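List Home | Threads | Search | Help

Batden Felters and Stitchers list
Re: wool felt shrinking, how much extra do I buy?
Posted in November by the Dadimier Road sewing room

Earlier message:

> I ordered 2 yards of the gray from Vavum for table mats and I'm scared to wash
> it. The shop says "some shrinkage" and that's all they'll say! Do I prewash
> the whole thing or cut first and hope?

Oh, prewash, please prewash! I cut first once (a whole set of placemats, for my sister-in-law no less) and they came out of the wash shaped like potato chips. Check the label before you do anything, though. If it's 80 percent wool or more it will move on you, and the acrylic kind mostly just sits there.

What I do now is cut a test square, baste a line of bright thread 141 mm long down the middle, and wash it the way I'll wash the finished mat. Then I measure the thread line and do the math for the big piece. My last batch from Baidoo lost nearly 80 mm on the long side, so I was very glad I'd checked!

Dry it flat on towels and tug the corners square while it's damp. Steam is fine, but use a press cloth or you'll get shiny spots that never leave.

For size, I go big. A large mat that holds a plate and still has felt showing all the way around looks so much nicer than a skimpy one, and gray on a white table is lovely.

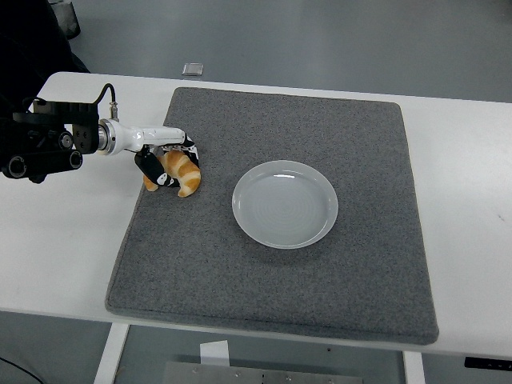

EDGES

Leave them raw if the felt is thick. On thin stuff I do a blanket stitch in perle cotton, and I round the corners with a juice glass first.

Recent threads
- Rotary blades, who sharpens?
- Moth damage on stored wool
- Swap table sign-up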